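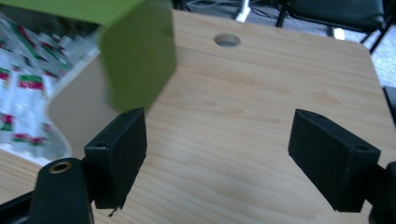
The Prirkine kit came with a trial of 60 days, and by Wednesday Aníbal Restrepo had used up all but two of them.

He had the return form open on his laptop. The kit had cost 3,000 dollars, paid out of the money he kept for the van. For that he got a pair of hand-held grippers, a charger, and a login to the Drandell site, where you sent your recordings and got back a score.

"What's it at now?" Jhosep Chávez asked.

"Same as Monday."

"Which is what?"

"Fair."

Jhosep put his coffee on the floor by his chair. He had come over to pick up a ladder and had stayed most of the morning.

"Fair isn't bad," he said.

"They pay from Good."

Aníbal squeezed the handle and watched the fingers come together. There was a slight drag in the left one. He had written to support about it in May. Someone named Brandão had answered the same day, told him which screw to back off a quarter turn, and asked him to write again if it didn't help. It had helped a little. He had not written again.

"Let me try," Jhosep said.

"You need to set up a profile."

"So I'll be you."

Aníbal thought about it and handed him the gripper. Jhosep held it lower than he did, with his elbow against his ribs. He picked up a box, moved it over, and let go of it. Then he did it again. He didn't seem to be trying very hard.

"You're going slow," Aníbal said.

"Should I go fast?"

"I go fast."

They sent it in at noon. The site took its time, as it always did. Jhosep went out and tied the ladder to the roof of his car, and when he came back in the page had changed.

"Good," he read, over Aníbal's shoulder. "So how do they pay you?"

"Through Festulora. It goes on a card."

Aníbal closed the return form. The laptop asked him if he was sure he wanted to leave the page, and he pressed yes.

"Show me where you put your elbow," he said.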